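Restoration equipment > Drying > Lurholm LGR dehumidifier

Lurholm low-grain refrigerant dehumidifier

The Lurholm is a portable dehumidifier for commercial water damage work. It is meant for offices, shops, plant rooms and small warehouses where standing water has already been extracted and the remaining moisture is in the air, the floor and the lower part of the walls. It will keep pulling water at humidity levels where an ordinary refrigerant unit slows down, so it can stay on site until the job reaches its drying target.

One unit will normally look after a closed space of up to 200 cubic metres. Larger areas need more units, and we would sooner work that out with you from a floor plan than have you guess. Open-plan floors can often be split with plastic sheeting and dried a section at a time, which lets staff carry on working at the other end.

What comes with it

The unit is supplied with a drain hose, a spare washable filter, a power lead and a printed log sheet. The internal pump lifts water to a sink or an upstairs drain, so there is no bucket to empty overnight. The hour meter can be read without opening the casing. Ducting is sold separately, as is the wall bracket for the hose.

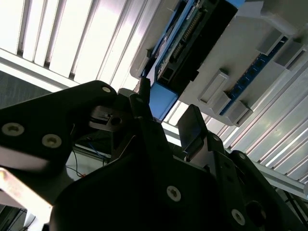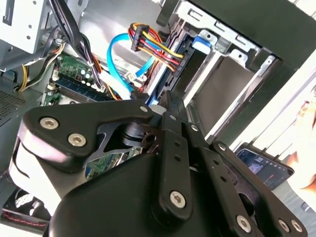 Using it on a job

Stand the unit upright on a level floor with a clear gap on the intake side. If it has travelled on its side, leave it standing for a few hours before switching on. Shut windows and outside doors. Air movers should blow along the wet surface and not straight into the dehumidifier.

Check the filter daily while there is plaster dust about. Rinse it under the tap, let it dry and put it back. Readings should be taken at the same points each visit and written on the log sheet, including one from a dry part of the building for comparison. Insurers usually ask for these.

Do not run the Lurholm in a space with sewage contamination until it has been cleaned and disinfected. Water that has reached sockets or distribution boards must be looked at by an electrician first.

Hire and purchase

The purchase price is £2,000 for one unit, excluding VAT. A reconditioned unit is £1,144 when we have one, and these have a new filter and a fresh pump. Both prices include delivery to mainland addresses. Hire is by the week, with a reduced rate from the third week onwards. The drying set, with a dehumidifier and air movers on a stacking trolley, is £3,489.

Hire orders placed before 2 pm go out the same day. December is our busiest month because of burst pipes, and it is worth reserving early if you manage several buildings.

For sizing questions ask for Kalliopi Angelovski. Pascal Lacroix handles hire returns and spare parts. Please have the serial number ready, which is on the plate behind the lower handle.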